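Unit 6: Worktop materials – stone, timber and how they are joined
Kitchen and Interior Fitting, second term
Course tutor: Unnur Toft

Read this before the workshop session in May. The sections on sealing and overhangs come up again in the written assignment, so keep the handout.

1. What people mean by "granite" and "marble"

In the trade, granite is used for almost any hard, speckled stone that takes a polish. A geologist would split these into several rocks. For our purposes the important point is that they contain quartz and feldspar, both of which are harder than a steel knife, and that ordinary kitchen acids do very little to them.

Marble is limestone that has been changed by heat and pressure. It is mostly calcite. Calcite is soft enough to scratch with a knife point and it reacts with acid, so lemon juice or vinegar left on a polished marble surface will leave a dull mark. This is called etching. It is not a stain and it can't be washed out. The polish itself has gone and has to be put back by a stone restorer.

Customers often can't tell the two apart by eye, and fitters get it wrong as well. Some dark brown and grey marbles look very like granite in a showroom. Always go by the supplier's paperwork. If there isn't any, put a drop of lemon juice on an offcut or on the underside and look at it after 15 minutes. Never test the top face.

2. Weight and support

Stone is sold in 20 mm and 30 mm thicknesses. A 30 mm slab weighs in the region of 80 kg per square metre, so a long run is a lifting job for a team and the base units have to be level and fixed back to the wall before it arrives. Packing up a low unit after the stone is on is how slabs get cracked.

Unsupported overhangs should be kept short. For a breakfast bar, use steel brackets let into the units or a full end panel down to the floor. Cut-outs for sinks and hobs are the weak points. Leave rounded internal corners, and don't let anyone stand on the worktop near them.

3. Colour and pattern

Most natural stone varies from slab to slab and within a slab. Ask the customer to look at the actual slab, and mark on the template which way the pattern runs. Mottled browns and greys hide crumbs and water marks well but also make it hard to see a spill of oil. Plain pale stone shows everything.

Timber next to stone usually looks better if one of the two is quiet. A light oak with a straight grain sits well beside a heavily mottled stone. A strongly figured timber beside the same stone tends to look busy.

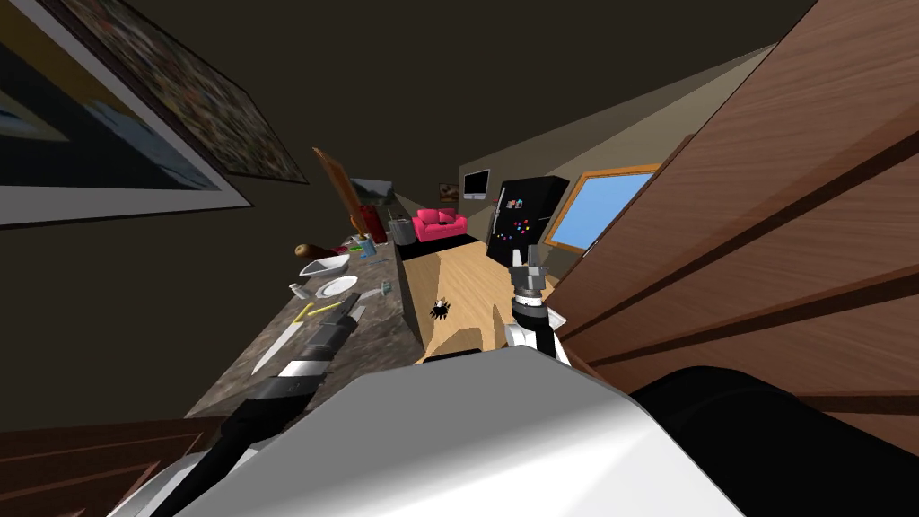
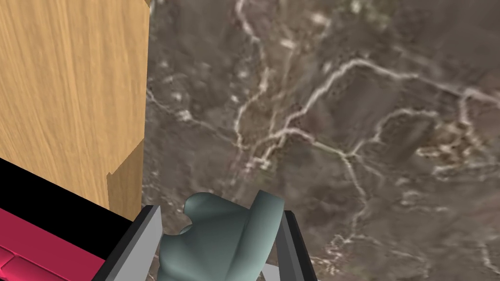
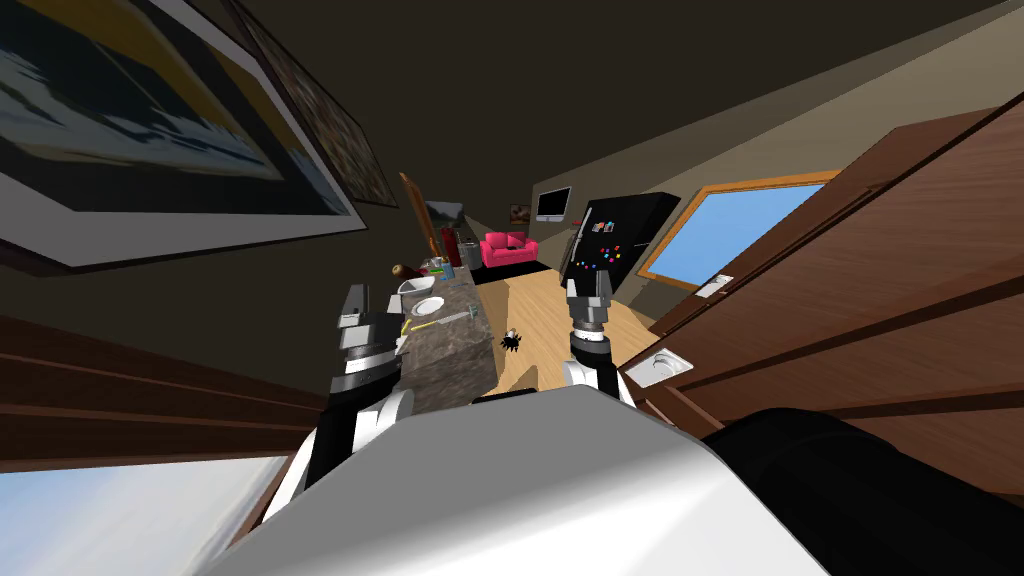 How often does a stone worktop need to be resealed?
It depends on the stone and the sealer. Put a few drops of water on the surface and leave them: if the stone underneath has darkened by the time you wipe them off, it is ready for another coat. A dense granite may go for years. Marble beside a sink may need doing every year.

4. Sealing

A sealer for stone soaks in and slows down the liquid that would otherwise follow it. It does not form a skin on top and it does not stop etching. Students mix these two up every year in the assignment.

Method:
Clean the surface with a neutral cleaner and let it dry overnight.
Apply the sealer with a lint-free cloth, working in small areas.
Leave it for the time stated on the tin.
Wipe off all the residue before it dries. Dried sealer leaves a smeary film which has to be softened with more sealer and rubbed off.
Keep the surface dry for a day.

Timber is a different case. Oiled oak needs several thin coats before fitting, including the underside and the cut ends, which take up water fastest. Top up the oil when water stops beading.

5. Where timber meets stone

Timber moves across the grain as the air in the room gets damper or drier. Stone hardly moves at all. Any joint between them has to allow for this.

Leave a gap of 2 mm and fill it with a flexible sealant in a matching colour. Don't use grout and don't glue the timber hard to the stone. Fix timber panels from behind through slotted holes so that the screw can travel. On stone, use neutral-cure silicone. The acid-cure type can mark marble and some sealants bleed oil into the edge, leaving a dark line that does not come out.

Where a panel has to be notched around a worktop edge, cut the notch slightly large, ease the corner and seal the cut face before fitting.

6. Worked example: the Skullia flats

Sólveig Þorgeirsson fitted the kitchens in this block and has let us use her job notes. One kitchen had a worktop run of 2,000 mm against an oak end panel. The panel had been stored in an unheated garage and was fitted the same afternoon it came in. By the following winter it had shrunk and pulled the sealant away from the stone along its full height. The repair was simple (rake out, clean, reseal) but the visit was not paid for. Her notes now ask for all timber to stand in the heated room for at least a week.

7. For the assignment

Choose one of the sample boards, Vuretti or Damgaard, and write up to 226 words on each of these:
how you would confirm what the stone is
the sealing method and how you would explain its limits to the customer
the detail you would use at the timber joint, with a sketch

The Prernine boards are for the advanced group only – please leave them on the top rack. Hand in at the workshop office by 4 pm.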